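Updated June 21, 2022

# Cleaning and Maintaining a Dry-Erase Board

Most ghosting on a whiteboard comes from two sources: ink left in place too long, and residue from the wrong cleaner. Both can be treated in the shop or the kitchen with ordinary supplies. Test any solvent on a corner first.

## Supplies

- Two microfiber cloths, one for wet work and one for drying
- Isopropyl alcohol, 60 percent or higher
- Dish soap, plain, without lotion
- A soft toothbrush for the frame
- Distilled water if the tap water is hard

Paper towels are acceptable for the first pass on heavy ink. They shed lint and should not be used for the final wipe. Melamine sponges are a mild abrasive. They remove ink and they also remove gloss, and a dulled surface holds ink more firmly the next time.

## Routine cleaning

1. Take the board off the wall if it weighs little enough for one person. Lay it flat on a clean table.
2. Dry-wipe with a felt eraser, working in one direction.
3. Dampen a cloth with water and two drops of soap. Wipe the whole surface, overlapping each stroke.
4. Wipe again with plain water. Soap film makes new ink bead and skip.
5. Dry at once with the second cloth.

Cleaning flat has one practical benefit: liquid does not run down into the bottom rail. On boards with a fiber core, water in the rail swells the edge, and the surface lifts along that line. There is no good repair for this.

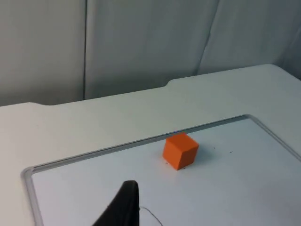
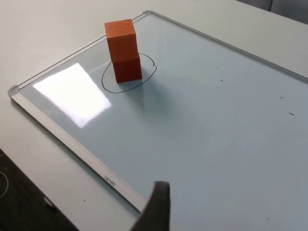
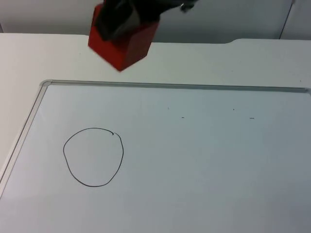 ## Ghosted or permanent ink

Fresh ghosting often lifts if it is traced over with a new dry-erase marker and wiped within a few seconds. The solvent in the new ink softens the old. For permanent marker, use alcohol on a cloth, held against the mark for a short count before wiping. Turn the cloth to a clean area with each pass, or the dissolved pigment will be spread into a gray haze.

Do not use acetone on melamine or painted steel. Porcelain boards tolerate more, but the plastic corner caps do not. Window cleaner with ammonia is usable on porcelain only, and leaves a film that has to be rinsed.

Rinse after alcohol as well. Leave the board for 4 hours before writing on it.

## Frame and corners

Aluminum rails collect marker dust on the inside lip. Brush it out dry before any wet cleaning. Wet marker dust stains the rail and is much harder to remove. If a corner cap is loose, check the screw behind it before adding glue. Lina Sfeir reports that on her Renlow board two caps had simply never been tightened.

Scratches in the rail can be left alone. Scratches in the writing surface will hold ink permanently and can be covered with gridding tape if they fall in a convenient place.

## Storage of markers and erasers

Store markers horizontally. Tip-up storage dries the nib, and tip-down storage floods it. Wash felt erasers in cool soapy water when they begin to leave streaks, then air dry them felt side up. A full clean in January is enough for a board in light household use. A board used daily in a workshop needs one every week, or 52 a year, plus the dry wipe at the end of each day.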